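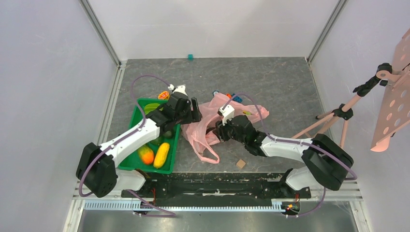

Fig. 1. Green bin and translucent pink bag on a dark, veined tabletop.

FOOD BASICS, COURSE 3584
Session 2: Dried Beans
Handout, revised 7/13/25

Last session was rice, and most of you forgave me. Beans are slower. A pot of dried beans will ignore your schedule the way a cat ignores its name, so the first thing to learn is to start before you're hungry.

Before we get going, there's a correction to the Session 1 sheet. The line that read "rinse until the water runs cloudy" should have said clear. Two people followed it as written, and their rice was fine, so draw whatever conclusions you like about handouts.

1. What you're buying

A dried bean is a seed with a coat on it. The coat keeps water out, and your job for the evening is to get water in. Everything else in this session is a footnote to that.

Old beans cook slowly, and very old beans may not soften at all. Bags seldom tell you when the crop was picked. The date printed on them is usually a best-by date, chosen by somebody hopeful. Buy from a store that sells a lot of beans. If the bag has dust on its shoulders, leave it for the next optimist.

We'll be using the Drurero white beans and the Jurkar black beans from the supply shelf. The Drurero ones are larger and thin-skinned and go to mush if you take a phone call. The Jurkar ones are sturdier and can be left alone with a book.

2. Sorting

Spread the beans on a tray and look at them. You want to find small stones, clods of dirt, and anything shriveled or badly broken. Most bags have nothing in them. People skip this step for years on the strength of that, and then they meet a dentist.

Rinse in a colander under cold water. Split skins are all right.

3. Soaking

Opinions on soaking are held more firmly than opinions on most religions. My notes:

Overnight soak. Cover with plenty of cold water and leave in the fridge eight to twelve hours. Beans roughly double in size, so use a bigger bowl than you think. You will still use one that's too small.

Quick soak. Bring to a boil, boil for a couple of minutes, turn off the heat, cover, wait one hour. Works well enough. More skins split.

No soak. Perfectly allowed, and many good cooks do it with black beans. Add cooking time and don't promise anyone dinner at a particular hour.

Salt in the soaking water helps the skins soften evenly. One tablespoon of table salt to two quarts of water is plenty for a one-pound bag. Drain and rinse before cooking. I know your grandmother said salt makes beans tough. Mine said it too, along with several things about swimming.

4. Cooking

Put the beans in a heavy pot and cover with fresh water by two inches. Add half an onion, a bay leaf, a smashed clove of garlic and a spoonful of oil. Bring it to a full boil and keep it there for ten minutes, then lower the heat until you see a lazy bubble or two.

The ten-minute boil is the one rule in this handout I won't be charming about. Kidney beans in particular contain a natural toxin that makes people properly sick, and a hard boil breaks it down. For kidney beans, soak at least five hours, throw that water away, and boil in fresh. A slow cooker on low may never get hot enough, so boil them on the stove first.

After that it's waiting. Add hot water if the beans start to show above the surface. Stir gently and seldom. Salt lightly at the start if you didn't salt the soak, and taste again near the end.

Times after an overnight soak, simmering:
White beans: 45 to 75 minutes
Black beans: 60 to 90 minutes
Chickpeas: 60 to 120 minutes, depending on their mood

5. Acid

Tomatoes, vinegar, lemon juice and wine all slow the softening. Add them once the beans are tender. If you add the tomatoes first you'll have a very nice sauce with gravel in it, and you can simmer it until the lease runs out.

Hard water does something similar. If your beans at home stay firm no matter what, try a pinch of baking soda in the pot. A pinch. More than that and they taste of soap.

6. Are they done?

Eat five. One tender bean proves nothing, as beans in the same pot do not consult each other. All five should be creamy to the middle with no chalk. If the fourth one crunches, give it fifteen more minutes and eat another five.

7. Storing

Cool them in their liquid, in shallow containers, and get them into the fridge within two hours. They keep three or four days. For the freezer, pack them with enough liquid to cover and leave some room at the top. Label the container. Frozen black beans and frozen blackberry sauce look more alike than you'd hope at breakfast.

The liquid is worth keeping. It thickens soup and loosens a bean dip that's gone stiff.

8. For next time

Cook one pound of any bean at home and write down three things: how long you soaked, how long you simmered, and what you said when you tasted them at the halfway point. Clean it up if you have to.

Read the Aidoo booklet, the chapter on lentils. Skip the chapter on sprouting unless you have a windowsill and patience.

Class is in Room 1503, and the door closes at 1930. Bring a container with a lid that fits. The Stundiler pots stay here.

Comments (4)

Guest
Does the salted soak work for chickpeas too? I've got a bag that has been with me through two apartments.

Guest
Same amount of salt, yes. With that bag I'd use the pinch of baking soda as well and have some crackers ready.

Guest
Simmered my white beans 50 minutes and they were done. Took a phone call. Now I have dip.

Guest
Which chapter is lentils? My Aidoo booklet has no contents page and starts at page 9.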